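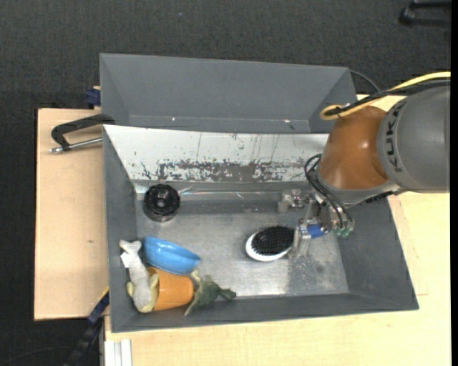
Who empties the bin now that the arm does the picking?
Whoever is on shift at the bench. The arm takes out what it can, a person takes out the rest and writes down what was left. Most of the job moved from lifting to watching and sorting out the odd ones.

Working next to the picking arm – quick guide for the returns bench, Dosholm
Updated March 25, 2024

Written between shifts so excuse the short sentences. Replaces the February sheet. Throw that one out.

Before you start
Clamps first. Hand on each one, bin shouldn't shift. If it does, tighten and tell the shift lead.
Cables clear of the bin rim.
Log in on the Ullo screen. Your own login, not the last person's. It matters for the hours.

Loading
Mixed items are fine. Hard stuff, soft stuff, brushes, cups, bowls, plush toys. No glass, no liquids, nothing with a blade.
Don't stack. Tip them in and spread them out with the arm PAUSED. Screen says paused in orange. Wait for orange.
Soft toys lying over other items cause alot of stops. Pull them apart when you load.

Running
Press Start, step back behind the tape.
Arm misses an item, let it try again. It gets 3 tries, then it stops and calls you.
No reaching in between tries. Not even when it's obvious what it should grab. Everyone wants to.

When it calls you
1. Pause. Wait for orange.
2. Take the item out by hand, put it on the exceptions shelf.
3. Pick a reason on the screen. "Covered", "too flat", "slipped", "other". If it's other, type a few words.
4. Resume from behind the tape.

Same item stops it twice – leave it out for the rest of the shift.

What changed for us
Old bench had two people sorting by hand all day. Now one is at the arm and one does checks and repacking, swap at each break. Don't skip the swap. Watching is more tiring than it sounds and people drift.
Less bending, fewer sore wrists. More standing still, so use the mat. Some of us miss the talking, the new layout puts you further apart. That's been raised.
Pay grade for the bench is the same. The Daridar training is 2 hours and it's paid, put it on your timesheet under code 57.
Stops don't count against you. The log is for fixing the settings and the exceptions list goes to Đorđević, who set the arm up for us. If somone tells you different, bring it up at the Monday meeting.

End of shift
Pause, then power down from the screen, not at the wall.
Empty the bin, brush out the dust.
Exceptions shelf gets cleared into the hand sort tote. Label it with the shift.
Log out.

Still to add: what to do when the label printer jams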